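Notes for the Stonness library talk, 24 June 2025. Forty minutes incl. questions. Water before, not during.

**Opening**

Thank Špela Shehu for the invitation and for the projector lead. Say who I am, quickly. Subject: why offices lose their mugs, and what eleven years of running the kitchen cupboards at Petkov taught me. Wait for the laugh. If it doesn't come, carry on as if it had.

**The numbers (slide 2)**

- Petkov bought 563 mugs over those years. I have the receipts.
- At the final stocktake in January we had 94.
- Of those, 167 had been written off as broken. Let them do the sum. The rest went somewhere.

Don't do the bit about the skip. It went badly in Petville.

**Where they go**

Desk drawers, mostly. Then cars. A mug in a car door is there for life. Then other people's homes, where it becomes "the work one" and gets used for paintbrushes.

Mention the Cikidov building: four floors, one dishwasher, on the fourth. Mugs moved upwards all week and never came down. Management's answer was a laminated sign. Read the sign out in full, slowly, including the second "kindly".

**Things we tried**

Colours by department. Accounts took against yellow and drank out of Sales' blue ones for a year.

Names on the bottom. You only see the name when you're drinking, by which point you've committed.

An amnesty box. Got back nine mugs, a gravy boat and somebody's trophy for badminton - still unclaimed, ask if anyone here plays.

**What helped a bit (slide 9)**

Open storage. Shut cupboards make people think there's nothing left, so they hang on to the one they've got. Hooks, rails, stands, anything where the gap shows. 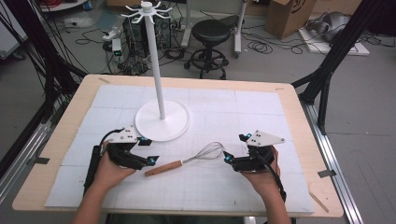 Should an office just let everyone bring their own mug? Only if it has somewhere to put them, and a plan for the ones left behind when people change jobs.

Go straight on to washing up. Keep it under five minutes, I have views. Sponge story if time, skip if Špela is at the back pointing at her wrist.

**End**

Handout is by the door. Return the library's cups to the trolley - say this twice.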